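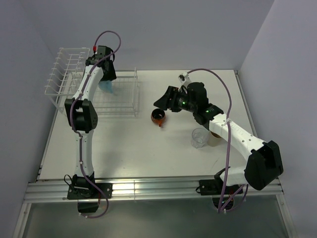
Should mugs drain upside down or tilted in a wire dish rack?

Tilted, if the foot of the mug is recessed. A mug set straight upside down holds water in the ring on its base, and the inside gets little air when the rim sits flat on a tray.

Hodell Housewares Board > Kitchen > Sinks, Racks and Drying
Thread: Mug orientation in a two-level wire rack
Started 17 Jul 2026

drainboard_dan_fan
The line at the top is the short version from the board FAQ. I want to check it against what people do. My rack is white coated wire with a raised divider section on the left and a wide shallow area on the right. Plates go in the dividers. Mugs go in the shallow area, rim down. The recessed foot keeps a pool every time, and I end up wiping it before the mug goes in the cabinet.

Rack is a Derkard. Mugs are unmarked ceramic.

oxidized_wire
Tilt them. The angle does not have to be precise. You want the lowest point of the foot ring low enough for water to run over it. On mine that takes a lean against the side posts and nothing more.

kiln_shelf
Disagree in part. A leaning mug puts its load on a small section of rim and whatever the handle touches. With a thin rim on bare wire you will chip it sooner or later. Coated wire is more forgiving until the coating splits at a weld.

oxidized_wire
Chips come from dropping the mug onto the wire. A mug that is set down does not chip.

kiln_shelf
I have two chipped rims and I don't drop mugs. Neighboring pieces shift when you pull a plate out.

drainboard_dan_fan
Handle position is the part I can't settle. Handle up leaves water sitting in the top joint where the loop meets the body. Handle down and it runs off the bottom of the loop, but then the mug wants to roll.

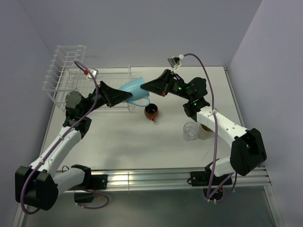
Light blue mug nearly on its side, handle hanging below the body.

plemeck_owner_3
For shedding water, handle down is right. For staying put, it depends on wire spacing. If the loop drops between two parallel wires it acts as a stop and the mug won't roll. If the spacing is too tight for the loop, turn the handle to the side and let it rest on the next wire. My Plemeck rack is too tight, so all of mine go sideways.

tea_scale
Does any of this matter if you shake the mug first? I hold it over the sink, shake it, and set it rim down on a folded towel. The foot gets wiped with a corner of the same towel.

kiln_shelf
The towel traps moisture under the rim. Lift one after an hour and check.

tea_scale
I have. It's damp. It's also a mug, and it gets filled with tea again the same afternoon.

oxidized_wire
Fair for daily use. For cabinet storage I would not do it.

drainboard_dan_fan
Tried a crude measurement. Filled the foot recess from a syringe with the mug rim down on a level counter, then tilted it slowly until it spilled. It let go at 10 degrees. Small cups with a flat base have nothing to hold, so I stand those on the counter right side up after wiping and keep the rack for the mugs.

plemeck_owner_3
10 degrees matches what I would expect from a shallow recess. Deep ones need more.

What is the wall thickness on yours? A heavy mug also stays warm longer after a hot rinse, and that does more for drying than orientation.

drainboard_dan_fan
Haven't measured it. Standard weight, I would say.

glassware_only
Separate item. Don't put clear tumblers in the divider section next to ceramic. They are hard to see between the wires and somebody will push a plate into one. I moved mine to the front edge of the shallow side.

kiln_shelf
Agreed on that one.

urban_sink_600
The Urban rack has a drip tray with a slope molded in. With that tray, rim down works better than on a flat one. Worth checking which tray you have before changing how you load it.

drainboard_dan_fan
Mine is flat. Going with tilted, handle down between the wires, glasses at the front. I will post in August if any rims chip.

oxidized_wire
Put a strip of silicone tubing over the wire where the rims land and kiln_shelf's objection goes away.

kiln_shelf
Mostly. The tubing needs to come off for cleaning, and it gets slimy underneath.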